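Bring Back the Long Second Half

By Arsalan Zaidi
August 6, 2021

I came to American football late, when I was already a grown man with a job and a mortgage. In the country where I was born we had cricket in the street and soccer on television, and the word football meant only one thing. So please forgive me if I look at this game with the eyes of a guest. Sometimes a guest notices that the door is making a noise, when the family has stopped hearing it.

My subject is the running clock. In our county league, where my son plays for Bullmont, there is a rule that when one team leads by a big margin in the second half, the clock does not stop anymore. It does not stop for incomplete passes, it does not stop when the runner goes out of bounds. The game simply flows to its end like water in a drain. People call it the mercy rule. This summer the league has proposed to make the rule stronger, so that it can begin already in the second quarter, and most of the parents I have spoken with are in favor. I am against it, and I would like to explain why.

First I must be fair to the other side. There are good reasons for this rule. A tired team that is losing badly can get hurt, and no game is worth a broken leg of a fifteen-year-old boy. Officials are few and they often have a second game to reach on the same evening. The buses have to go back. And it is painful to sit in the stands and watch your child be beaten on every play. I know this pain very well. Last season Bullmont lost four games in this way, and in one of them the second half was finished before I had come back with my coffee and found my seat.

But let us ask who is on the field when the score is forty to nothing. It is not the stars. The coach of the leading team has taken them out, and the coach of the losing team has usually done the same. The boys who are playing are the third line, the small ones, the ones who carried the equipment and held the blocking pads all week. For these boys the fourth quarter of a bad game is the only football they will get in August and for a long time after it. When we make the clock run, it is their minutes we are taking. The starters have already had theirs.

My son was such a boy. In his first season he practiced every afternoon, with the heat coming up from the grass, and in the games he stood. Then came the match against Cheema, which was lost before halftime. The coach put him in at cornerback. Because of the running clock he was on the field for three plays. On the first two the ball went to the other side. On the last one they ran at him, and he was blocked so well that he sat down. Then it was over and everybody shook hands. In the car I asked him how it was, and he said, "I was starting to see it." He meant that the game was becoming slower for him, that he was beginning to understand where the receiver wanted to go. I have thought about this sentence more than about many touchdowns.

You cannot learn to see in practice only. I believe every coach will agree with this. In practice you know the other boy, you know that he always steps with the left foot first, and you know he will not hit you very hard, for he wants to eat lunch with you tomorrow. A stranger in another color of shirt is a different teacher.

There is also the matter of what losing is for. I do not say that it builds character, as people like to say when their own team has won. I have seen losing make some boys bitter. But I have also seen a team that was behind by more than 30 points stop a drive at its own goal line, with all the substitutes in, and those boys jumped as if they had won the state title. The scoreboard did not care at all. The parents on that side of the field stood up, and some parents on our side also clapped.

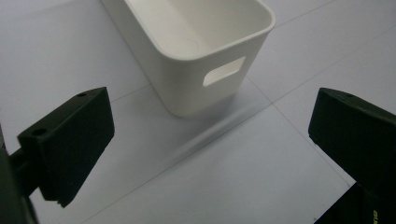
That goal line stand took a great deal of time on the clock. There were two incomplete passes, one runner pushed out of bounds, and a time-out that the other coach called, I think, out of pure irritation. Under the new proposal most of it would not have happened, as the game would have been nearly finished by then.

Some people tell me that a boy who wants to play can play in the junior varsity games. This is true for a big school with 156 boys in the program. It is not true for Bullmont, where we could not fill a second team last year, and I have heard it is the same at Lilia. For small schools there is only one game in the week, and whoever does not play in it does not play.

So what do I suggest? I do not ask for the rule to be removed. If both coaches agree that the clock should run, let it run, and if there is an injury or lightning, of course let it run or stop the game altogether. But it should be a choice made by the two coaches together on the field, and it should not be possible before the fourth quarter. I would add that the team in the lead must play its substitutes when the normal clock is kept. Then the danger is smaller and the contest is more equal, and the officials will get home perhaps twenty minutes later. I understand that they will not thank me for it.

I have written to the league with this suggestion and received a polite reply that my comments will be considered. I hope other parents will write too, also those whose sons are starters and who have never had to look for their child's number along the sideline.

My son will be a junior this fall. He is bigger now and he may even start, so the new rule would not harm him very much. There is a new boy on the team, a thin one whom they call Udon, I do not know the reason, and he stands at the end of the line in every drill and runs back each time to stand there again. I would like him to have his fourth quarter.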